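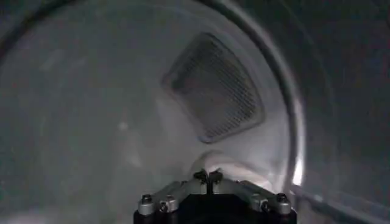
Property Manager (Lettings), full time, permanent

Walex Lettings is looking for a property manager to join the team at our Flernness office. You will look after a portfolio of 142 rented homes, mostly one and two bedroom flats with a few terraced houses and three larger shared houses near the station. The post has come up through internal promotion and we would like someone to start as soon as their notice period allows.

We are an independent agent and have been letting and managing homes in and around Flernness for many years. Across both offices we now manage 1178 properties for private landlords. Most of our landlords own one or two homes and live some distance away, so they depend on us to know the building, the tenant and the state of the boiler.

You will report to Birgit Görtz, Head of Property Management, and work alongside four other property managers, a lettings team of three and an accounts assistant. Each property manager has their own portfolio and keeps it. We do not split the work into separate inspection, repairs and check-out teams, so you will deal with a tenancy from the day the keys are handed over to the day the deposit is settled.

What you will be doing

Dealing with repairs reported by tenants, by phone, email and through the online portal. You will decide what needs doing, get the landlord's approval where it is over the agreed limit, instruct the contractor and check that the job has been finished.

Carrying out routine visits, normally at three months and then every six months, and writing them up for the landlord within two working days.

Keeping gas, electrical and smoke alarm records up to date. The software sends reminders but you are responsible for the dates on your own portfolio.

Handling the end of tenancies. This includes the check-out report, comparing it with the inventory, proposing deductions and talking them through with both sides. If a deposit goes to dispute you will put the evidence together.

Serving notices and arranging renewals and rent reviews.

Working with managing agents of blocks where we look after individual flats. The largest of these is Omerović House, where we have 51 flats on our books, and you would be our main contact there.

Taking a turn on the out-of-hours phone, one week in five. Calls are mostly leaks, lost keys and heating. There is an extra payment for each week on call.

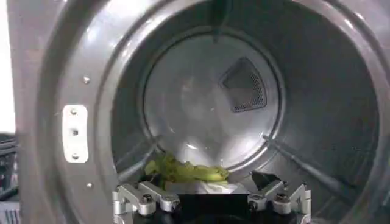
What we are looking for

At least two years in residential property management, or in a lettings role where you dealt with repairs and deposits yourself. We will also consider people from housing associations or student accommodation.

A sound working knowledge of the law on tenancies in England, including deposits, notices, right to rent checks and landlord safety duties. If you hold a recognised lettings qualification, please say which one and when you passed. If you do not, we will pay for you to study for it and you would be expected to complete it within 18 months.

Clear written English. A good part of the job is reports and emails, and landlords do read them.

A full driving licence and the use of a car. Mileage is paid. Parking in the town centre is difficult and we have two spaces behind the office, shared between the team.

The ability to stay polite with people who are upset. Tenants ring when something has gone wrong, and landlords ring when they get the bill.

Experience of Ikudow would be useful, as that is the property software we use, but training is given and most people pick it up within a couple of weeks.

Pay and hours

The salary depends on experience and qualifications, and we will discuss the range with you on the phone before you are asked to come in. There is no commission attached to this post.

Hours are 9am to 5.30pm with an hour for lunch, five days a week. We open at weekends for viewings but these are covered by the lettings team. You may work from home one day a week once you have completed your probation, which is three months.

Holiday is 24 days plus bank holidays, rising by one day for each year of service up to 28. The office closes between Christmas and New Year and three days are kept back from your allowance for this. There is a workplace pension, and we pay your professional membership fee.

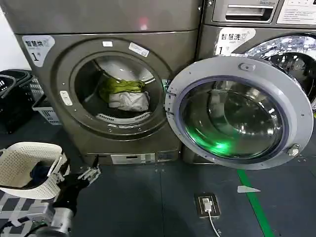

Page last changed: 6/9/21

How to apply

Please send a CV and a short covering letter to Brisa Aguirre, Office Manager, at the Flernness branch, either by email or by hand. In the letter, tell us the size of the portfolio you look after now, what kinds of property are in it and how much notice you have to give. We do not need references at this stage.

There are two steps. The first is a phone call of twenty minutes or so with Brisa. The second is an interview at the office with Birgit and one of the property managers, followed by a short written exercise in which you will be given a check-in inventory and a check-out report and asked to draft an email to the landlord. You will have 40 minutes for the exercise and can use your own notes.

Let us know if you need any adjustments for the call, the interview or the exercise. The office is on the ground floor with level access from the street, but many of the flats we manage are in buildings without a lift.

We will reply to everyone who applies. The advertisement will be taken down when the post is filled. The successful applicant will need to show proof of the right to work in the UK and will be asked for two references, one of them from their present or most recent employer.

No agencies, please.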